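Speaker notes — "Who picked up the phone: LGBTQ helplines before the web"
Cirilo Camacho, Londau Public Library, 10/13/18

Start on time even if people are still finding chairs. Say hello, thank the library, phones on silent.

Open with the question: who here ever called a number they found on a bulletin board? Wait for hands. Let it be quiet for a second.

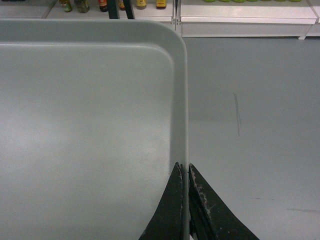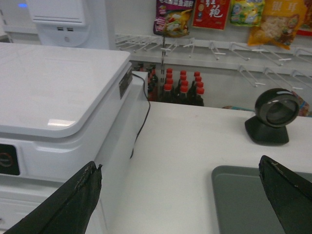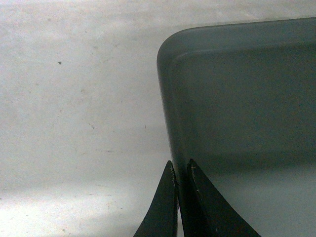
Pale surfaces throughout, and a gray bin in the last one.

Slide 4. The Hulme line. Started in February in a back bedroom with one phone and a spiral notebook. They kept a log of every call, and the log survived! 3276 entries across the years it ran. Read out the first one slowly: "Caller did not speak. Stayed on eleven minutes. I talked about my dog."

(Pause here. People usually laugh and then stop laughing.)

Slide 5. What people asked. I love this part, so watch the clock. You'd expect coming out to be the big one, and it's there, but so many calls are plain practical stuff — is there a bar in Ureck, is it safe to park near it, do you know a dentist, what do I wear. A lot of people called to find out what was on this weekend. Someone called to ask how to make gravy because his mother wasn't speaking to him and it was Thanksgiving. The person on shift walked him through it.

Slide 6. Training. The handbook was 17 pages, typed, with corrections in green pen. Read the line about never guessing a caller's age or gender from their voice. Trans callers show up in the log from the first month and the handbook has a page just on that, with the local doctor's name blacked out in every copy I've seen. If anybody asks who it was, I don't know. I'd love to.

Slide 7. Money. Short slide. The phone bill was 300 dollars behind at one point and they held a chili supper. Show the flyer. Move on.

Slide 8. The Follero switchboard. Different model, run by women, mostly lesbians, open late on weeknights. They passed calls to Hulme and the other way around. Play the tape clip (1 min 40). CHECK VOLUME FIRST, the hiss is loud.

After the clip: that's Follero's outgoing message, and the laugh at the end is real. They kept it in because callers said it made them less scared to leave a name. I've played this clip so many times and it still gets me.

Slide 9. Where things are now. 117 cassettes still need to be digitized. They're labeled by shift, which helps, and some of them have music taped over the middle. If you worked a line, or called one, I would really like to hear from you — sign-up sheet is by the door, first name only is fine.

Questions. Repeat each one into the mic. If someone starts telling their own story, let them go on, and skip slide 10 if we're short.

Slide 10, if time: the map of bulletin boards.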